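September 16, 2023
By the Kids' Page Desk

OPEN DAY: How do you teach a robot to use its hands?

Quick one this week, we only got back from the Trasonier open day an hour ago and the page is due. So. Robots!

You probably think a robot just knows stuff. Somebody switches it on and off it goes. Nope. A robot arm fresh out of the box can't pick up a sock. It has to be taught, and one way to teach it is to do the job yourself, over and over, holding the same kind of "hand" the robot is going to have.

That hand is called a gripper. Two fingers, usually. Open, shut, open, shut. Try it now with your thumb and one finger. Pick up a pencil. Easy. Now a coin off a flat table. Not so easy! Now you know how a robot feels (it doesn't feel anything, but you get it).

At Trasonier, which is upstairs in the old Skimbridge building, people carry the grippers around in their own hands. No robot arm attached. A little camera rides along and sees what the gripper sees. Every try gets saved. One try is called a demo, short for demonstration.

How many demos? Lots. The board by the stairs said 613 on Friday night, and 776 when we left. That's for one job. Putting a cup on a saucer.
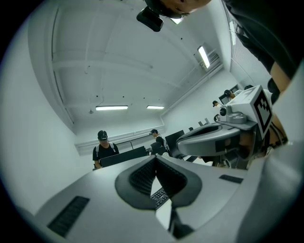
Skimbridge Young Makers Club / Robots & Machines Group

See the white cube with the black and white square printed on it? It's a marker. Blocky patterns like that are easy for a computer to spot. A camera finds the pattern, checks how big it looks and which way it's tilted, and the computer works out where the marker is. So if it's stuck on a gripper, you know where the gripper is too. Clever.

And look down inside the V shape, past the black mesh. Keyboard! From that close up even a plain old keyboard looks strange. That's the sort of view a robot has to learn from, so it needs to see alot of ordinary stuff.

Then what happens? The computer goes through all the demos and looks for what they have in common. Fingers open before the cup. Slow down near the cup. Close. Lift. After enough of those it has a go by itself with a real arm. The arm they use is named Toft. Toft dropped the cup on the first go. Plastic cup, no harm done. Second go, on the saucer, big cheer.

TRY IT AT HOME
You need: two wooden spoons, a bowl, 20 dry pasta shapes.
Hold one spoon in each hand. Those are your fingers. Move all 20 into the bowl, spoons only.
Now do it with one eye shut. Harder, right? One eye is bad at telling how far away things are. A robot with one camera has the same trouble.

Words to know
Gripper - a robot's hand
Demo - one try, saved so the computer can learn from it
Marker - a printed pattern a camera can find

Next trip is in Febuary, to the Brernico sorting hall, where the machines pick out bottles. Bring a coat, its freezing in there.

3 comments

pasta_champ: i did it in 2 minutes with both eyes and 5 with one eye. my brother cheated and used his chin

Mom of twins: We were at the open day too and mine have been picking up everything with kitchen tongs since. Including the cat's dinner.

gearbox9: does Toft get to keep the cup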